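## 4. How garden surplus moves between households

The diaries cover one growing season in the Kovalchuk gardens at Arklow, and 17 households kept them to the end. Each household wrote down what it picked, what it ate, what it preserved and what it gave away. In this section we look only at the last two. The harvest itself was treated in Section 3, and we come back to the question of waste in Section 5.

### 4.1 Giving fresh and giving prepared

We separate two kinds of gift. A fresh gift is produce handed over as it was picked, sometimes with soil still on it. A prepared gift has passed through a kitchen first - jam, pickles, a pie, a pot of soup. The diaries made this separation easy, as the participants themselves used different words for the two. Fresh produce was "left" or "dropped" with someone. Prepared food was "brought" or "taken over".

Fresh gifts were more frequent in the weeks of heavy picking and they became rare when picking slowed down. In July, zucchini was the most common item by far. It was also the item which people accepted with the least pleasure. One participant wrote that she had given three to a neighbor and received two back the same evening from another side of the street. We read several entries of this type and we take them as a sign that fresh giving reaches a limit when the gardens in one place grow the same things at the same time.

Prepared gifts followed another rhythm. They were spread more evenly over the season and continued after the beds were cleared. The total of jars recorded in the diaries was 725, and almost 600 of these stayed in the home of the person who filled them. The rest went out as gifts. This share looks small, but the gifts were not distributed equally. Four households gave away the greater part of what they preserved, while others kept every jar and gave fresh produce only.

We asked about this difference in the closing interviews. The households that kept their jars did not describe themselves as less generous. They spoke about sugar, about the price of new lids, and about the evening it takes to fill a shelf. A jar was felt to be expensive in a way that a bag of beans was not. One man, who grew the plum he calls Pridance from a cutting given by his father-in-law, said that he would give a whole bucket of plums to anybody but that the jam was "for us, and for who sits with us".

### 4.2 The shared table

The last phrase led us to a third way of giving which our diary form had not foreseen. Much garden food left the household without leaving the house: it was eaten by guests. The form had a column for "eaten" and a column for "given", and the participants did not agree on where a Sunday lunch with friends should be written. Some divided the dish between the columns. Most put it under "eaten" and added the names of the guests in the margin.

After the first month we added a column for shared meals, and Gorazd Shehu went back through the earlier pages with the participants to correct them where memory allowed. In the corrected diaries we found 84 shared meals. We believe the true number is higher, as coffee with cake was often not considered a meal and was left out by at least some of the writers.

The meals were mostly simple. Soup, stuffed peppers, potatoes with dill, tomato salad and fruit dumplings appear again and again. What was served was decided by what was ripe, and the guest list was often decided late, sometimes on the same day. We did not see much planning of the kind described in the literature on formal hospitality. The table, however, was considered with more care than the menu. Several hosts wrote down that a cloth was changed or that chairs were moved to the side with the better light.

**Figure 3.** Table covering with a printed fruit design, apple and pomegranate among the motifs.

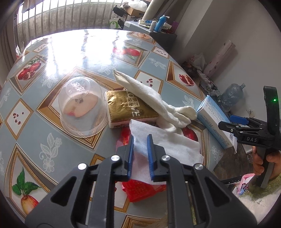
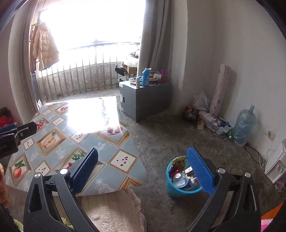 *Reading time: 17 minutes*

Printed coverings such as the one in Figure 3 have a modest place in our material, but they came up in conversation more than we expected. Hosts distinguished between a covering for everyday use, which can be wiped, and a woven cloth that must be washed and ironed. For a meal from the garden the wipeable one was usually judged to be right. A woven cloth was connected with holidays and with guests who are not known well. We do not want to make too much from this, and the number of interviews does not permit it, but the choice seems to tell the guest what kind of afternoon is expected.

### 4.3 What comes back

Return gifts were recorded only when the participant could name what was returned and for what. Under this strict rule, fresh produce was seldom answered directly. The receiver said thank you and perhaps gave something of his own some weeks later, which neither side connected with the first gift. Prepared food was answered more often, and in many cases the answer was the empty jar. The participants took the returned jar seriously. A jar that came back washed, with the lid, was mentioned with approval. A jar that did not come back was also mentioned, and two participants could say from memory who had them.

Shared meals brought the clearest exchange. Guests came with bread, with wine, with seedlings in the spring or with a tool they had borrowed. Labor was also a form of return. Yaroslav Didenko, who carried out the interviews at the upper end of the gardens, noted that help with digging or with a fence was arranged at the table in many cases, and that the request was normally made after the food and not before it.

It would be too simple to call all of this trade. When we asked whether a meal had been "paid back", most participants disliked the question, and one closed her diary and offered us soup. On the other side, they remembered well who had been at their table during the summer and who had invited them. Memory of this kind was present in every household we interviewed, also in those which kept no notes beyond the ones we asked for.

### 4.4 Limits of the diary material

Three points should be kept in mind when reading the results above. First, the diary was normally kept by one person in the household, and gifts made by the others may be missing. Children's gifts are almost absent, although we saw berries go over the fence during our visits. Second, the late change of the form means that shared meals in the opening month depend on recall. Third, the gardens lie close together and most of the participants have known each other for years. In a place where gardeners are newer to each other, we would expect more fresh giving and fewer invitations, but our material cannot test it.

The weight of gifts was not analyzed. Only a few households owned a kitchen scale that they trusted, and the rest wrote "a bag", "a bowl" or "what was left".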